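Trimik Kitchen Fit-out: Progress Report to Granlow
Reporting period ending March 2022

Summary

Work on the shared kitchen and lunch room at the Alhassan Street site is on schedule and within the approved amount. The cupboards are in, the sink has been connected and the first lot of tableware and storage has been delivered and unpacked. Two items are late and are covered further down. The next report is due in July.

Spending to date

We have spent $1612 of the small equipment line. This covers plates, trays, food containers, draining racks, tea towels and a set of mixing bowls. Receipts are attached to the finance form sent separately. We have not touched the contingency and do not expect to before the end of the period.

The quote from Skollico for shelving came in higher than the first one we were given, as the wall brackets had been left off. We have asked for the corrected quote to be honoured until the next order goes in. If it is not, we will come back to you before committing to anything.

Tableware and storage

In the application we said we would move away from disposable plates and foil trays, and the purchases follow from that. The plates are round and black, and can be replaced one at a time from ordinary shops. For serving we went with low trays in the same colour. Leftovers and snacks go in clear plastic containers — people using the old kitchen told us they never opened the solid-coloured tubs as they could not tell what was in them.

The racks were the hardest thing to choose. The first one we tried was too small for dinner plates and went back. The light grey plastic rack takes up more of the table than we would like, but it is large enough for a full lunch wash-up and is easy to wipe down. We have kept it on the table for now and will look at moving it to the bench when the shelving is up. 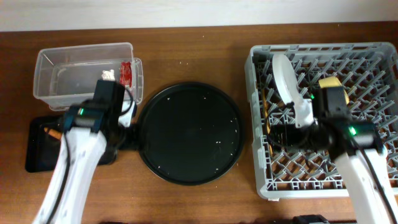

Room and furniture

The brown wooden table has been kept from the old room. It was sanded and oiled again before it came back in. There are darker areas in the wood toward one edge that did not come out with sanding. We looked at replacing the top and decided the money was better spent elsewhere.

The wall behind the table has been painted plain white. The other walls have had one coat and need a second. The painter is booked and the cost is already in the budget.

Use of the kitchen

The kitchen opened for lunches on a trial basis, three days a week. So far 19 people have signed up for the shared lunch roster, and most of them bring something from home to add to the table. Each group sets out its own plates and trays and puts them away after. A laminated sheet by the sink lists where things go. It has been rewritten once already, mainly to make clear that containers are to be emptied and washed the same day.

Washing up takes longer than we allowed for. We have moved the finish time back by half an hour so that the room is clear before the afternoon booking.

Items running late

1. Shelving, pending the corrected quote from Skollico.
2. Labels for the cupboards and drawers. These were printed in the wrong size and are being redone at no charge.

Next steps

Finish painting, order the shelving and move the rack off the table. We will also buy a second batch of clear containers with lids from what remains in the equipment line. We will send a short note when the shelving is in, and the full figures will follow with the July report.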